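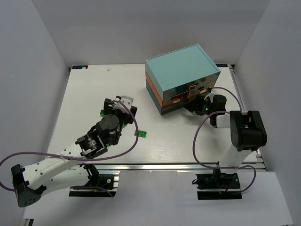 A three-tier chest of drawers with a teal top and an orange-brown middle.

Painted furniture is back, and the people who strip it for a living have mixed feelings

Friday, September 27, 2019

By Yvonne Oakley

When Hacer Ekinci took over the refinishing shop on Melis Street, most of what came through the door was brown. Customers wanted old varnish taken off and new varnish put on. Now more than half of her orders are for color, and the color people ask for most is some kind of blue-green.

"They bring in a paint card and a drawer," she says. "The rest of the dresser is still in the truck."

Her shop, Tosel, handled 466 pieces last year. Dressers and chests of drawers made up the largest share, followed by nightstands and kitchen chairs. A plain two-color job on a small chest starts at $70 a drawer. A large dresser with carved legs can take three weeks.

Part of the demand comes from price. Good used dressers are cheap in this part of the state, where families are clearing out big houses and their children live in apartments. Berkay Bilgin, who buys for the Hirkari auction rooms, says he regularly sees solid oak go for less than the cost of moving it. A sideboard that sold for $2,180 in his first year on the job came back through the same sale this spring and didn't reach its reserve.

Bilgin doesn't paint anything himself and would prefer that others left the better pieces alone. He has a short list of things he looks for before he will tell a buyer to go ahead: machine-cut joints, replaced handles, water rings on the top, veneer that is already lifting. If a piece has hand-cut dovetails and its original finish, he suggests wax.

Ekinci turns some work away too, though less often. She says the trouble with most home paint jobs is in the preparation. People skip the cleaning. Years of furniture polish leave a film that paint won't hold to, and the first chips show up around the handles. She washes every surface twice, sands lightly, and uses a shellac primer on anything reddish, which will otherwise bleed through a pale coat.

Drawers need more thought than the outside does. Paint on the runners or the top edge of a drawer side will make it stick by the first humid week. She masks those parts and rubs them with a plain candle after the rest is done.

Bláthnaid Nic Giolla painted her own dresser over two weekends in a garage in Tolau. She chose a dark green body with mustard drawers and spent $1,349 less than she would have on the new one she had been looking at. One drawer had to be planed afterward. She left the back unpainted.

She has since bought a second chest, a tall one, for the hallway. It's going to Ekinci in October.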